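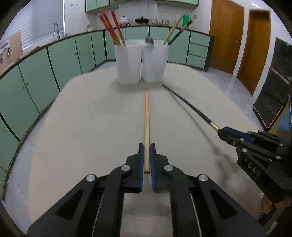

2 min read

Let the small museums keep their wall labels long

I spent most of last September driving between regional galleries, and I came home with a notebook full of other people's sentences. They were wall labels, copied out by hand while I stood in the way of everybody else. I loved them! And I want to make a case for them, now that every design consultant seems to be telling museums to cut their labels down to a caption and a date.

The one that started me off was at Mornovstead, beside a charcoal drawing by Orysia Hrynyshyn. The drawing is of a drainage ditch. I would have given it a few seconds and moved along. But the label ran to 192 words, and it told me that she went back to the same ditch for 13 winters, that she drew standing up, and that she pressed so hard in the lower corner she went through the paper and patched it from behind. I went right up to the corner and looked for the patch. Then I looked at the whole thing again, for a long time, and it was a different drawing.

The usual argument against long labels is that people read when they should be looking. I understand it, and my friend Ivan Kravets, who hangs shows for a living, makes it better than I can. He thinks a label is a crutch and that a room should do its own talking. At Cirnance he hung 56 prints by Hamidreza Tehrani with only titles, and I admit it was a gorgeous room, all that blue-gray ink marching down one wall. I still left wondering how on earth the man gets those soft edges, and I had to go to the library to find out.

What I want is a label written by one person who has spent time with the work and is excited to tell you something. Vasylyna Demchenko writes hers like that. Her labels at Stasiv mention the weather on the day a piece was delivered, or which side of a sculpture the artist liked least (so of course you walk around to see it). She signs them, too, with initials at the bottom. More places should do that.

Some long labels are terrible, I know. If I read once more that a painter "interrogates space," I will lie down on the floor. But the cure for a bad paragraph is a better writer, and the regional museums have them, often sitting at the front desk selling postcards.

So please, give them the wall. Use bigger type, put a bench nearby, and let them go on a little. I'll be the one blocking the view with a pencil.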